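Workshop tips: getting more out of your arm software
Posted by Kwadwo Ayaaba, 4/16/20
Filed under: Benches and bots

These come from setting up Prokus on a small bench arm. Most of them apply to any planner you can run against a simulated bench first.

1. Give the gripper its own view

Fit a wide lens at the wrist in the simulator and leave that window open the whole time you are tuning a grasp. A side view hides small errors in approach angle. 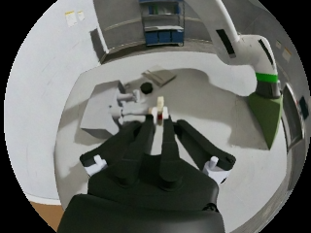
Grasp settings are best saved per part. Prokus lets you name them, so do that, and put the part's width in the name. Start with one upright piece on a clear bit of table. When that works, try it near clutter. A small thing with a red band, held right at the fingertips, is easy for a colour filter to find, but a heap of little white pieces beside a grey box on a pale table is much harder. For those, turn the colour filter off and use depth. Kurmont's depth plug-in is fine for this once you drop the smoothing to 2.

2. Put everything solid in the collision model

Table, boxes, trays, pedestal, walls. Add 30 mm of padding to the walls and less to the table, or the planner will refuse to go down and pick anything up. If a plan fails with error 338, look at the padding before you touch anything else.

3. Check the elbow from above

The fingers get all the attention, but the elbow swings further than you expect. Set up one high camera and replay each plan at quarter speed.
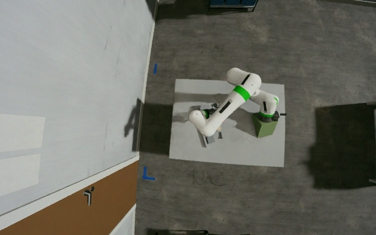
Do this again whenever you move the base, even by a small amount. Salamatu Ansah wrote in to say she keeps a saved replay for each base position and compares them side by side. I have started doing the same.

4. Leave the shadows on

Turning them off makes the simulator run faster, and then your detector falls over at a real bench with a lamp on it. Train with shadows and shift the light now and again.

5. Keep your old plans

Ametepe overwrites the last plan by default. The setting is under Files, Keep history. I have 129 saved and they take up very little room.

Next time: sharing a parts list between Prokus and Fullosby.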